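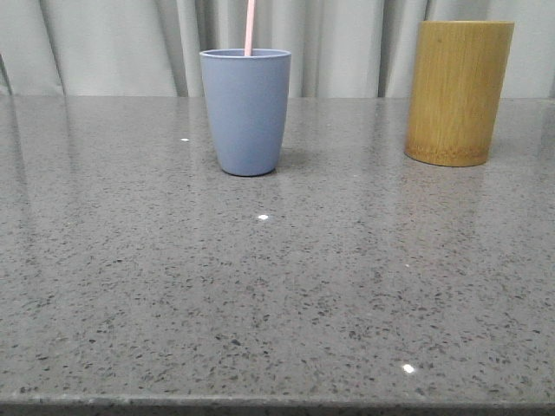

Can this be built without a machine shop?
Every structural part is either 3D printed or cut from stock aluminum extrusion with a hacksaw, and the only powered tool used in the shared workshop was a drill press.

Sastudgate
A tabletop straw-and-cup arm, with episode data
Posted by Vikas Kashyap, January

Sastudgate is a 5-axis hobby arm plus the dataset recorded while tuning it. The task family is narrow: pick up a drinking straw, put it in a cup, take it out again, put it in a second container. The arm was designed and assembled at the Drendescombe shared workshop. Recording was done at home on a stone countertop.

This file covers both the hardware and the data. The controller is called Kaushik and lives in its own folder with its own notes.

## Status

Working, slow. The wrist was redesigned once and the second version is the only one documented. Printed parts for the first wrist are in `old/` and should be ignored.

## Hardware summary

- Base and shoulder: printed in PETG, four perimeters, 40% infill
- Upper arm and forearm: 20 mm square extrusion
- Actuators: serial bus servos, one per axis, plus one for the gripper
- Gripper: two parallel fingers with replaceable silicone pads
- Supply: 12 V bench supply, fused at the positive lead
- Camera: one fixed USB camera, color only

The total cost of parts was 187 dollars, excluding the camera, the supply and the clamps.

## Assembly notes

Set servo IDs before anything is bolted down. The shoulder servo cannot be unplugged once the side plates are on.

Print the shoulder plates flat. Two sets printed upright split along the layer lines at the horn screws.

Route the bus cable on the outside of the elbow and leave a loop of 60 mm. The loop drawn in the first version of the wiring sheet was too short and pulled the connector out at full extension.

Thread lock goes on metal-to-metal screws only. It attacks some printed plastics.

The gripper pads are cut from baking mat. They are held on with contact adhesive and need replacing when they start to glaze.

## Calibration

1. Power the controller with the arm held at the rest pose.
2. Run `kaushik home` and wait for the prompt.
3. Move each joint by hand to its printed index mark and confirm.
4. Run `kaushik check --slow`. Repeat step 3 for any joint that reports more than one degree of error.
5. Save the offsets. They are written to `offsets.yaml`.

Offsets are specific to one arm. Copying the file from this repository to another build will give wrong poses.

## Data

The release contains 138 episodes. Each episode is a folder holding a color video, a joint log and a short metadata file.

Joint logs are CSV, one row per control tick, with a timestamp, commanded angle, measured angle and servo current for each axis. Timestamps come from the host computer. The camera clock is not synchronized in hardware, so expect a small offset between video and log. A script to estimate it from the first visible motion is in `tools/align.py`.

Metadata fields:

- `episode`: integer
- `task`: one of `insert`, `remove`, `transfer`
- `containers`: free text
- `outcome`: `success`, `fail` or `aborted`
- `operator`: initials
- `notes`: free text, often blank

All episodes were teleoperated with a small leader arm. None were recorded under a learned policy.

## Known problems

Glossy stone produces bright spots and faint reflections of whatever stands on it. A simple color threshold will sometimes merge a cup with its own reflection. Masking the lower part of each object helped in our tests, at the price of a worse estimate of where the base is.

Speckled surfaces defeat the corner tracker in the older vision script. It locks onto the flecks. Use the newer script.

There is no depth channel. Straw height has to be inferred or measured separately, and a straw can extend past the top of the camera view.

Episode 71 has a joint log that stops before the video does. The cause was a loose USB lead. It was kept because the video is usable.

The background curtain is not fixed and its folds can shift between sessions. Background subtraction across sessions is not recommended.

## Intended use

Small imitation learning experiments, testing of log readers and alignment code, and teaching. The data covers one arm in one room. It is too narrow to support any claim about general grasping.

## License

Hardware files: CERN-OHL-P. Code: MIT. Data: CC BY 4.0.

Comments (3)

Rawiri Hollis
Built the shoulder and elbow from these files. The horn screws in the parts list are 2 mm too long for my servos and bottomed out before clamping. Washers fixed it. Might be worth a line in the assembly notes.

Vikas Kashyap
Which batch of servos? Mine have a deeper boss. I will add both screw lengths to the list.

Zarerel
`align.py` fails on episode 71 with an index error at line 1751 of the joint log. I assume that is the truncated one. Skipping it with `--exclude 71` works, but the flag is missing from the help text.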